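Brusness Duo
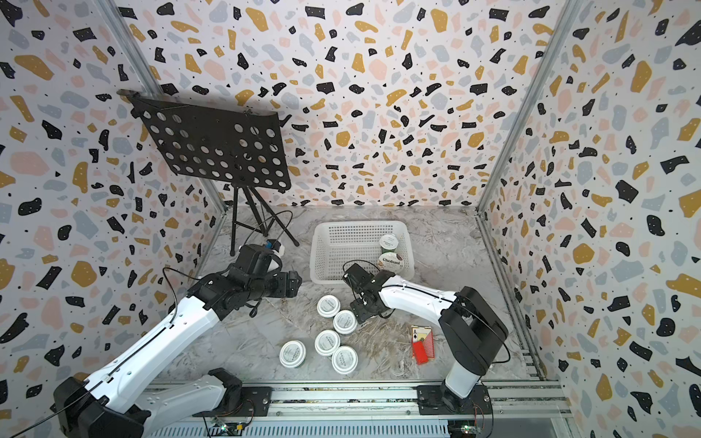 Os dois braços do Brusness Duo sobre a bancada, com recipientes de tampa branca e um cesto de malha plástica.

O Brusness Duo é um kit de manipulação bimanual de mesa comercializado pela empresa Astetti, destinado a laboratórios universitários, escolas técnicas e pequenas equipes de desenvolvimento. É composto por dois braços robóticos em branco e preto, cada um com sua garra, fixados a um mesmo trilho de alumínio. A versão atual é a terceira da linha e substituiu um modelo de braço único, retirado de catálogo.

Histórico

O projeto começou como ferramenta interna da Astetti, sob a coordenação da engenheira Muireann Brophy. O primeiro protótipo usava braços montados em bases separadas, que precisavam ser realinhadas a cada mudança de bancada. A adoção do trilho comum resolveu o problema e foi mantida em todas as versões seguintes. As vendas foram abertas em abril, inicialmente apenas sob encomenda.

Características

Cada braço é preso ao trilho por uma placa de montagem preta. Os elos são brancos, com detalhes em preto, e as garras são inteiramente pretas. Parte do cabeamento corre por fora da estrutura, em laços folgados – solução que facilita a troca de peças, mas exige atenção quando os dois braços trabalham próximos um do outro.

A carga útil declarada é de até 318 gramas por braço, o bastante para potes de iogurte, caixas de baralho e outros objetos leves de uso doméstico. O kit pode ser instalado em bancada aberta ou em cabine com perfis de alumínio nos cantos. O revestimento das paredes da cabine fica a critério do comprador, e há laboratórios que preferem padrões carregados, como o de granilite, para variar o fundo visual das tarefas.

Software

O controle é feito pelo Hashemi, ambiente desenvolvido pela própria Astetti, que permite operar os braços em conjunto ou de forma independente. As sequências de movimento podem ser gravadas por demonstração e editadas depois. O pacote inclui 3 tarefas prontas: transferir objetos para um cesto, agrupar recipientes e passar um item de uma garra à outra.

Preço e assistência

O kit completo é vendido por 3.000 euros. Sem a cabine, o valor cai para 1.716 euros. A assistência técnica é prestada pela Drilletti, que mantém estoque de motores e garras de reposição e atende por telefone também aos sábados.

Recepção

Em avaliação escrita para um boletim de ensino técnico, Griet Schouten elogiou a rapidez da montagem e a clareza do manual, mas considerou a carga útil modesta para o preço. Apontou ainda que as placas eletrônicas ficam expostas sob o trilho e recomendou uma cobertura para uso em sala de aula. A Astetti passou a oferecer a peça como acessório – vendida à parte.

Ver também

Manipulação bimanual
Garra robótica
Aprendizagem por demonstração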